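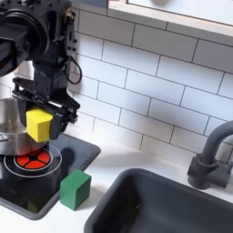
**ruawai_pete** – 2026-09-02

Moving into a rental in Wallside with an old electric coil stove. I've cooked on gas for years. Is it worth buying new pots, or will the thin stainless ones do?

**Makoto91**

Depends how flat the bottoms are. Put a ruler across each one. If you can see light under the middle, it will heat unevenly on a coil. Mine rocked and I burned rice every week until I replaced it.

**ykeskin**

Disagree on replacing anything yet. Cook on it for a month first. Thin stainless is fine for pasta and soup. The only thing I'd buy is one heavy pan for eggs and onions.

**Makoto91**

A month of burned rice, then.

**ykeskin**

Turn it down sooner. Coils hold heat, so I shut mine off 5 minutes early and leave the lid on. Works in a cheap pot too.

**sukerness_lil**

Check the oven while you're at it. Mine ran 215 when the dial said 200, and the landlord wouldn't look at it until I sent him a picture of the thermometer. Also pull the drip pans and wash them before you cook anything – the smell is awful otherwise.

**ruawai_pete**

Did the ruler test. Small pot is flat, the big one isn't. I'll keep the small one and look for a heavy pan secondhand. Didn't know the drip pans came out.

**ykeskin**

They do, lift the coil and pull it toward you. Stove off and cold first. – Yavuz Keskin

**Makoto91**

I'd still replace the big one.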